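Studio notebook, Monday

Back at the print bench after a long week, so I'm writing this down while the chemistry of it is still in my head (well, the ink of it, anyway). The Zilberg couple want their wedding album in the matte cotton paper, the heavy one, and I promised them skin tones as soft as the proofs they saw at our table in the spring. So today was test strips, and more test strips, and a very cold cup of coffee.

1. Paper and profile

Started with the 275 gram stock from Akden. I like the feel of it so much, but the old profile pushes everything toward pink, and the bride's mother already looks a little flushed in the toast pictures, poor thing. Made a new profile with the target chart, let the sheet dry over lunch, and read it in at one o'clock. Much better! Her dress (a kind of dusty sage) finally prints as sage and doesn't go to mud in the folds.

Tried the 300 gram as well. Lovely weight, but it curls at the leading edge and I got a head strike on the second sheet. Going back to the 275 unless Jocelyn has a trick for it. Jocelyn, if you're reading this, please write it in the margin — I know you told me once and I know I didn't listen.

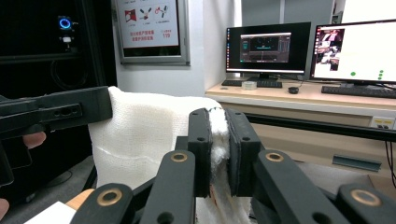

2. Sequencing the spreads

We're at 92 pictures and the album wants fewer. I laid out small prints on the floor and shuffled them for most of an hour. The getting-ready part is too long, as it always is with me, because I fall in love with window light and can't let any of it go. Took out four of the earring pictures. Kept the one where her sister is laughing with the hairbrush in her hand, even though the focus is a touch behind, on the curtain.

The ceremony nearly sequences itself. The trouble is the family groups, which stop the story cold wherever I put them. For now they're together on two facing spreads, right after the cocktail hour, small and tidy with plenty of white around them.
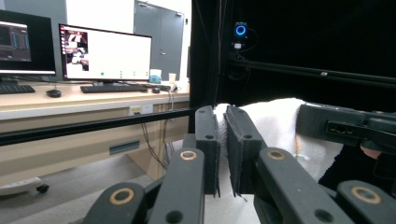

Gestska Weddings — Studio Notes

Ziad came by around three and looked at the floor layout for a good long while before he said anything, and then he moved exactly one picture. He put the empty dance floor ahead of the first dance instead of at the end. I grumbled, and then I left it there. It gives you a breath before the noise starts.

3. Black and white conversions

Went through the reception set again. I'd converted 53 files with the same recipe and it really doesn't hold up, the tent pictures go gray and flat while the candle ones are nearly all black.
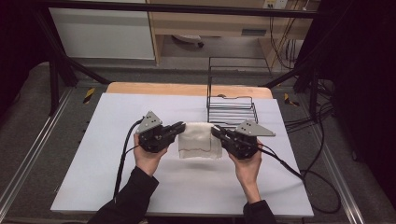 So I split them into two groups and pulled the orange slider up for the tent, a little at a time, until faces came forward from the canvas. For the candles I left the shadows alone and only lifted the middle. Printed two of each at five by seven. The grandfather with his hand on the cake table is my favorite print of the year so far, and I may slip the couple an extra copy.

Watch out: the neutral tone setting in the driver had switched itself back to warm. Check it every time you open the print window, not just in the morning.

4. Cover material

Swatches from Tiêu came in. The linen is a closer match to the invitations than I expected, and the oatmeal color hides fingerprints nicely.
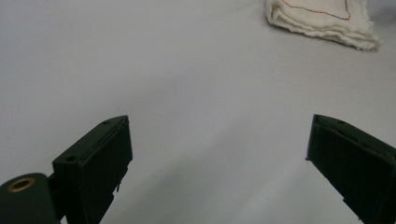 The darker one shows the foil lettering better, though, and they did ask for their names to be easy to read from a shelf. I'm going to mail them both swatches with a note and let them hold them up at home in their own light. Blind stamping is off the table for the linen, the weave just swallows thin letters.

To do:
Reprint the toast spread with the new profile
Ask Jocelyn about the curl on the 300
Write to the couple about names on the spine, first names only or the full thing
Order more of the 275 before December, when everyone remembers they wanted parent albums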